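Tooling notes: Prusto 25 changes how two-gripper sessions are lined up

The new release of Prusto, our software for turning hand-held gripper recordings into training data, went to partner sites last week. Most of the work since April went into one part of the pipeline, the step that takes two separate recordings and puts them on a single clock. If you only record with one gripper, you can update and skip the rest of this item, apart from the note on disk space near the end.

Until now Prusto matched a pair of recordings by the time stamp each device wrote at the start. That works when both devices have checked in with the same server that morning. It works less well after a battery change, and several sites wrote to us about pairs that began in step and were visibly off by the end of a long take. The planner trained on those pairs learned to close one gripper too early, and the fault was hard to trace because each recording looked fine when played alone.

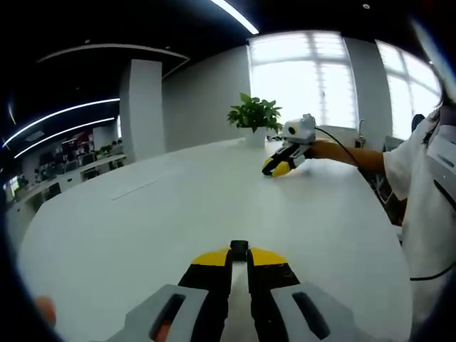
Mumiritz, August 3, 2026

The alignment step now ignores the start stamp except as a first guess. It reads the motion track from each gripper, finds short stretches where both move sharply, and slides one track against the other until the peaks agree. It then repeats the check every 30 seconds through the take and corrects for drift between checks. Video runs at 60 frames per second on both devices, and the aim is to stay within one frame from start to finish.

For this to work there has to be something sharp to match. We ask operators to touch the fingertips of both grippers to the tabletop together, twice, before the first task and again after the last one. A take without the touches will still process, but Prusto will mark it yellow in the session list and leave it out of the default export. You can put it back by hand after looking at the drift plot.

The second change is in mapping. Each camera builds its own map of the room as it moves, and the two maps have to be merged before the planner can know where one gripper is in relation to the other. Long, plain, shiny tables have always been the weak spot. A white top gives the tracker very few points to hold on to, and reflections of ceiling lights move when the camera moves, so the tracker would sometimes treat them as real features and bend the map. Vemetti, the mapping module, now drops any point that fails to stay put over 25 frames. It leans more on things above the table: window frames, columns, a potted plant, desks farther back in the room. Please don't clear the room down to bare surfaces before recording. Clutter at a distance helps.

Vemetti also handles the other operator better. An arm reaching across the table used to leave a trail of false points in the merged map. Those points are now masked before the merge. Loose hair and cables are still missed from time to time, and we have an open ticket on that.

We ran the old and new versions over 500 paired takes from the Navaratnam set. The new version is slower on short takes, since it always does the full search, and faster on long ones. The takes that still fail are mostly those where one gripper stays still for a long stretch while the other works. We don't have a fix for those yet. Splitting them into shorter takes is the best advice for now.

A few practical points for the update:

Old sessions are not changed unless you reprocess them. To do that, open the session, choose Rebuild pairs, and leave the keep originals box checked.

Rebuilding writes a second copy of the motion tracks. Check your free disk space first, including on single-gripper machines, where the new cache folder is created at install.

The export format is the same, so existing training scripts will run as they are. There is one extra column, drift, at the end of each row. Scripts that read columns by position will not notice it.

Calibration files from the previous release still load. Files older than that need to be made again with the printed board.

If a pair fails after the update, send us the session log and the drift plot through the usual upload page. The video is not needed at first, and leaving it out gets the ticket into the queue sooner.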